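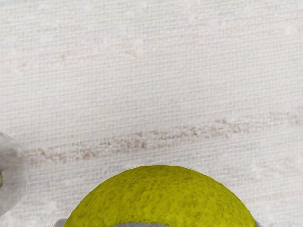
Escribir el criterio antes de mover el brazo

Zoriana Hrytsenko
6 de junio de 2018

En Hodside llevamos desde febrero discutiendo una tabla de resultados. La tarea es sencilla de enunciar: un brazo simulado tiene que meter pelotas de tenis en un recipiente transparente. La tabla da un porcentaje de éxito por cada controlador, y durante semanas la dimos por buena. Después, Lodhi y Brillow, los dos equipos que compartían el entorno, repasaron las mismas 20 ejecuciones y obtuvieron cifras distintas. Los datos eran idénticos. Lo que cambiaba era la definición de éxito, que cada equipo tenía en la cabeza y ninguno había puesto por escrito.

Para Lodhi, una pelota contaba en cuanto cruzaba el borde del recipiente. Para Brillow tenía que quedar en reposo, con la pinza abierta y retirada. Las dos definiciones son defendibles. Lo que no se puede defender es publicar un porcentaje sin decir cuál se ha usado. 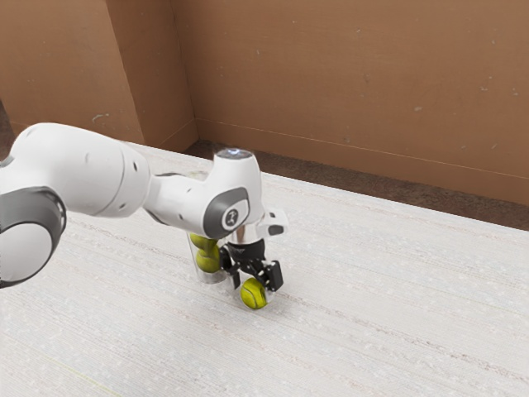 568 palabras

Un fotograma suelto sirve de poco para zanjar la cuestión. Dos pelotas están dentro del recipiente y la tercera sobre la superficie clara, justo debajo de la pinza. ¿La va a coger o la acaba de soltar? La imagen no lo dice. Para saberlo hace falta el registro: la apertura de los dedos, la fuerza de contacto, la marca de tiempo. Y ese registro es lo primero que se borra cuando el disco se llena.

Mi propuesta es que ningún resultado de manipulación en simulación se acepte, ni dentro de una empresa ni en una revista, sin una ficha previa de una página. La llamamos ficha Trimon, por el nombre del entorno, pero el nombre da igual. Pide cuatro cosas:

– La condición de éxito, escrita como una comprobación que pueda ejecutar otra persona.
– La condición de parada y el tiempo máximo por intento.
– Qué se hace con los intentos anulados, y quién puede anularlos.
– La versión del simulador, con los valores de fricción y de contacto.

El tercer punto es el que más protestas levanta. He visto informes donde los intentos «con fallo del simulador» desaparecían del recuento. Algunos eran fallos del simulador. Otros eran pelotas que se escapaban de los dedos, un fallo corriente del agarre que debería figurar como tal.

También pediría que se guarde el estado inicial completo. Una tanda que empieza con dos pelotas ya colocadas no mide lo mismo que otra que empieza con el recipiente vacío, y sin embargo las dos acaban a veces en la misma columna. Tampoco es igual un recipiente apoyado que uno suspendido junto a la muñeca. Con la pelota sujeta en el aire y el recipiente al lado, cualquiera diría que el intento va bien – y puede que vaya bien, pero eso se anota cuando termina.
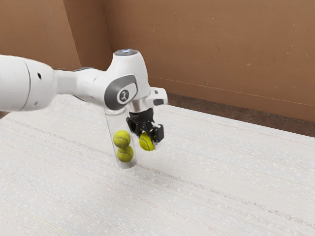

La objeción del papeleo

Se me dice que todo esto frena el trabajo. Es cierto que frena un poco. Rellenar la ficha la primera vez nos llevó una mañana; las siguientes, 8 minutos. Rehacer la tabla nos costó bastante más, y hubo que retirar una comparación que ya habíamos enviado a un cliente.

Otros sostienen que la simulación no necesita tanta formalidad porque nadie se hace daño. Pero los porcentajes simulados se usan para decidir qué controlador pasa al brazo físico y con qué márgenes. Si el número está mal definido, el error viaja con él. Yo empezaría por exigir la ficha en las comparaciones entre equipos y dejaría las pruebas internas para más adelante.

43 comentarios · Compartido 20 veces

Artículos relacionados
Qué guardar cuando se llena el disco de registros
Fricción y contacto: valores por defecto que conviene revisar
Quién firma un intento anulado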